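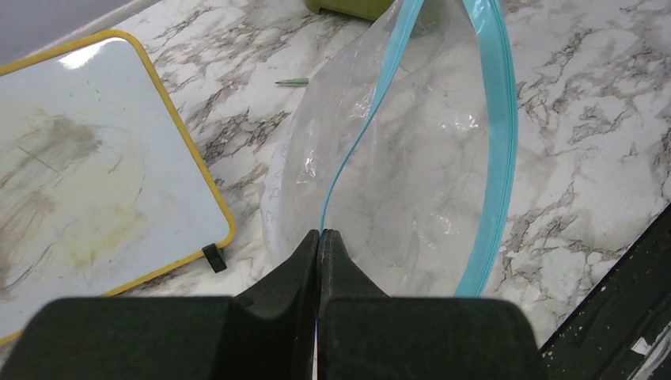 Jan 21, 2023

Bags again. I told Urszula I'd write this one up properly, so bear with me, it runs on a bit.

The chore for the month is still packing a school lunch, and the part that holds everything up is still the zip-top bag. I had really hoped we'd be past it by now! Picking up a sandwich, fine. Putting the sandwich down, fine. Getting a floppy clear bag to stay open long enough to receive the sandwich, and then closing it along its whole length, is another matter, and I've come to feel a good deal of respect for my mother, who did four of these every morning while talking on the phone.

Where we stand. Opening is decent now if the fingers take hold of the zipper strip itself and leave the film alone. Damian's idea, and a good one. The film just wrinkles up and tells you nothing, but the strip has some stiffness to it and goes more or less where you lead it. Both strips being light blue helps us too, though on the marble pattern the vision still likes to take a grey vein for the edge of the bag. Kristaps wants to cover the table with a plain cloth. I'd like to leave it as it is, because people have tabletops like this one and they aren't going to cover them for our sake.

Closing is poor. The pinch starts well at one end, then somewhere along the way the two strips slip past each other and the fingers carry on quite happily, pressing nothing together. Oratile thinks we should slow the slide down and feel for the ridges. We have the force readings for it, we just never use them. I have the Senico logs from November set aside and will go through them tonight, 600 closing attempts, and see whether the slip shows up before it happens.

Recep asked over lunch whether I'd let it do this in my own kitchen. For wiping the counter, yes, tomorrow. For lunches, no, not with children waiting for the bus (mine would sit and watch it and miss the bus altogether). The Altora people keep saying two years. I'd put it a little further off than that, but I'm fonder of the problem than I was in the fall.

To do:
Slower slide, with a stop when the force drops.
Try the thicker freezer bags, same grip.
Ask Urszula which bags she wants for the next round, and order 800.
White board needs a proper clean before Kristaps uses it again.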